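Share (7) Comments (0)

Progress report to Keline – Mirkville staff kitchen, dish clearing trial
Prepared by Imogen Whitlock. Sorry for the short notes, reporting between shifts.

Where we're at
Still in simulation. Real unit not on the floor yet, Dastow now says January. Over 1,000 practice runs logged on the bowl and plate work. Wrist views plus the wider view saved for each run, Remo Mösli has the lot on the shared drive.

Staff
22 kitchen staff briefed, in two groups. Main worry is hours – no cuts in this phase, that's in writing. Second worry is who gets stuck minding the thing. Fair question. Vitória Prata is drafting a new role, "bench lead", with a pay step attached. 7 people have put thier hand up so far.

Poppy Blackburn (dish pit, evenings) asked for the pause button at elbow height, not on the wall. Agreed, plan changed.

Training is now 30 minutes at the start of a shift, paid. The old after-hours session is gone, hardly anyone could stay.

Problems
Cluttered counters slow everything down. Staff want to keep thier own way of stacking, we'd like to fit around that if we can. Frøydis Bråten to watch two lunch services and write up how people really clear.

Money
On budget. Small underspend on travel, would like to move it to backfill for training time. Need a yes from you on that.

Next
Pay step signed off. Floor marking. Second staff briefing, 7 am so nights can make it.

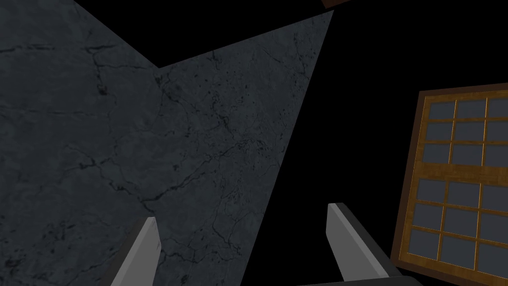
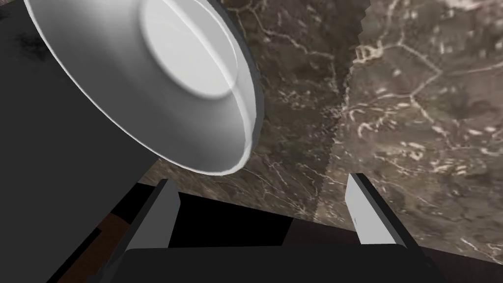
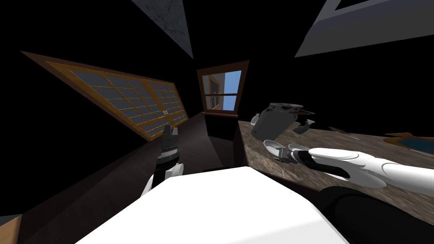
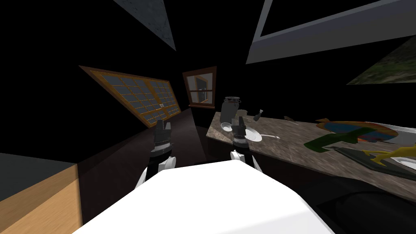
Simulated kitchen: two gripper views, then two wider views with both arms and the counter.

Contact: Imogen Whitlock, Mirkville project office | © Mirkville | Back to top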